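Stendurex Table Chores: data card

Simulated two-arm episodes of small kitchen jobs, version 2

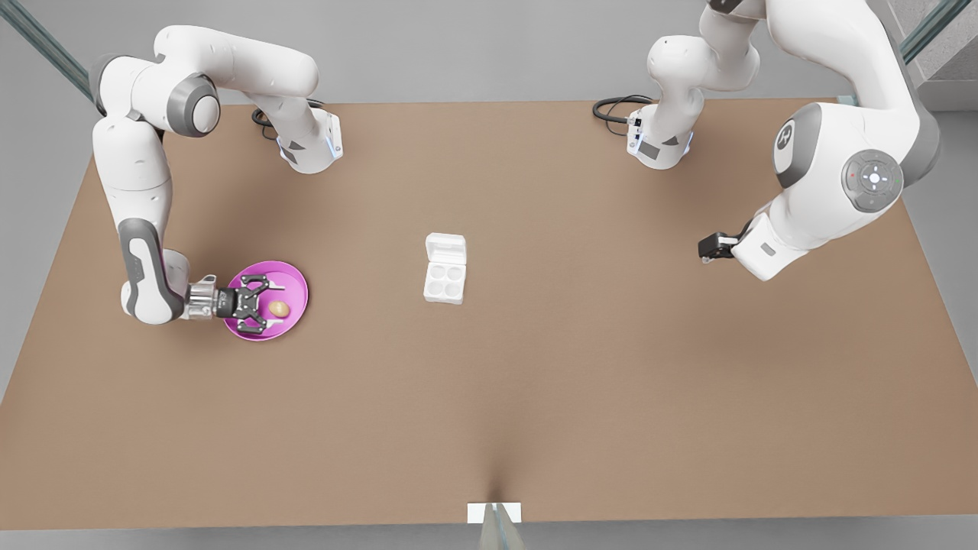
We started this set to get a plain answer to a question visitors to our workshop in Dredwood keep asking: can a robot do the washing up, lay the table or put the shopping away yet? Our answer so far is some of it, slowly, and with a lot of help in choosing the job.

What is in it

The release holds 366 episodes across 8 chores. All of them are rendered in simulation, with two arms mounted on the far side of a table. Each episode comes with joint positions, gripper state, rendered views and a short written instruction such as "put the egg in the carton".

Splits are by chore, so a chore used for testing never turns up in training. The folders are named koivisto (training) and fusano (testing), after the two machines the work was first run on. We kept the names to avoid breaking old scripts.

How episodes were made

An operator drove both arms by hand controller. Each chore was tried up to 5 times per layout, and failed tries were kept and marked as failed. Please don't filter them out without saying so in your results.

What we think it shows

Picking up a plate by the rim is mostly fine. Small rounded things are harder - they roll, and a parallel gripper has little to hold on to. Jobs that need both arms at once are the weakest part of the set, and operators often left one arm idle when a person would have used both hands.

None of this tells you how a real kitchen would go. The simulated egg does not crack, and there is no water, grease or clutter.

Known problems

Gripper force is not recorded in the older episodes. Contact between thin rims and fingers can jitter. The success label was set by hand and is sometimes generous.

Plans

A laundry folding chore is due in December. Bug reports are welcome on the issue tracker; please include the episode number.

Last updated: Sunday, October 25, 2026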